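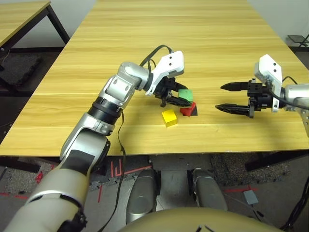 ## Small blocks, long afternoons

The owner of the Ando toy workshop in Dullcombe has been cutting wooden blocks for long enough to hold opinions about cubes, and over coffee in January she shared most of them.

"People come in wanting the castle set," she said. "It has 474 pieces. They get it home and the child plays with two of them and the lid."

She would sooner sell a handful. Red, green and yellow are her favorites to start with, all close to the same size, set out on a plain table where there's nothing else to look at. A child with a few cubes has to decide what goes on top, she said, and that can take until lunch.

Does the order matter? "To me, no. To a three-year-old it's the law." Her own son insisted on yellow at the top for most of a year – any other arrangement was treated as vandalism.

I asked about neatness, having spent part of the morning nudging a tower of my own into line. She was unmoved.

"A straight stack is for catalogs. Let the edges wander a little. If it stands, it stands."

She feels the same about glue, magnets and the little interlocking pegs that a rival firm over in Tulholm puts on everything. A block that can't fall down, in her view, is furniture. The most she'll allow is a dark base piece at the bottom, with red, then green, then yellow going up from there.

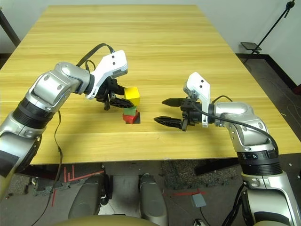 Stergiou, asked later by phone, said that the pegs sell very well, thank you, and that parents who live above other people have strong feelings about falling blocks.

The owner laughed when I passed this along. "Then buy a rug," she said, and went to see about the coffee.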